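Shelf-edge labeling

Shelf-edge labeling is the practice of showing price and product information on the front edge of a retail shelf, directly below or above the goods it refers to. It replaced the marking of single items in most grocery stores once barcode scanning became common, and it is now the main way in which a self-service store tells shoppers what a product costs.

Background

Before scanning, prices were stamped or stickered on each can, jar or carton. A price change meant removing or covering the old mark on every unit in stock. Scanning moved the price to a central file, and the mark on the package lost its use at the register. The shelf edge then became the only place where the price was shown before payment, and store operators began to treat the label as a record that had to agree with the file.

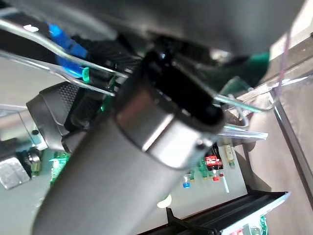

Label holders are divided by the way they attach to the shelf. Snap-in holders fit a channel rolled into the front of a steel shelf, adhesive holders are glued to a flat face, and clip-on holders grip a wire or rod. Some fixture makers secure the holder mechanically, and fasteners of this type are kept small. Adhesive holders cost the least to install but are hard to remove cleanly, and shelves that are moved often are usually given snap-in or clip-on types.

Materials and dimensions

Most holders are extruded from rigid or flexible plastic, with a hinge or a folded lip that keeps the paper insert in place. The Gurner profile, an older design still found in small stores, has a fixed front and is loaded from one end. The later Leckie profile opens along its full length – a change that cut the time needed to replace a run of labels. Holders are supplied in stock lengths, commonly 1,000 mm, and trimmed on site to match the shelf. Tinted plastic is used where glare is a problem, although a strong tint lowers the contrast of the printed figures.
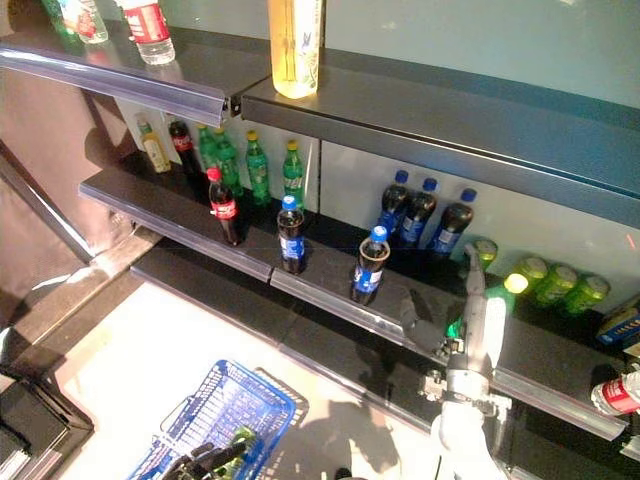
Bottled and canned drinks on shelving with translucent bluish label strips.

Label content

A typical grocery label carries the product name, the package size, the selling price, the unit price and a barcode. The unit price states the cost per standard measure and allows packages of different sizes to be compared. Rules on unit pricing differ from place to place. Where it is required, the rules may also set a smallest type size or fix the measure to be used for each class of goods.

Labels on the lowest shelves are often tilted upward so that they can be read from a standing position. Top shelves may need a downward tilt.

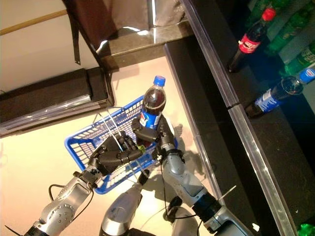 Hurora holds that the unit price should be printed at the same size as the selling price, and that a shopper who has to bend down to read it will in most cases not read it at all. Label designers have objected that equal sizes make it easier to mistake one figure for the other. Placing the unit price in a separate colored box is a common compromise.

Accuracy checks

Label accuracy is measured by comparing a sample of labels with the price file. In one check of a store using the Dasutura system, 589 labels were read and 18 did not match. The usual causes are late removal of sale labels, goods stocked in the wrong position, and labels lost during cleaning.
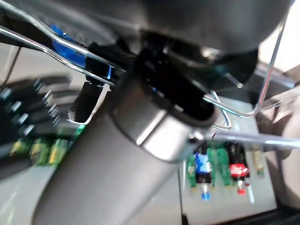
Leckie has argued in response that mismatch counts alone say little, and that "a wrong label on a fast seller does more harm than 20 on goods that hardly move." Some stores therefore weight each error by the weekly sales of the product. The weighted figure is harder to compare between stores with different product ranges.

Electronic labels

Electronic shelf labels show the price on a small display that is updated by radio or infrared signal. Battery life depends mainly on how often the display changes. Many electronic labels fit the same channels as paper holders, and mixed installations are common – paper is kept for slow-moving lines and for shelves where the display would be exposed to frost or frequent washing.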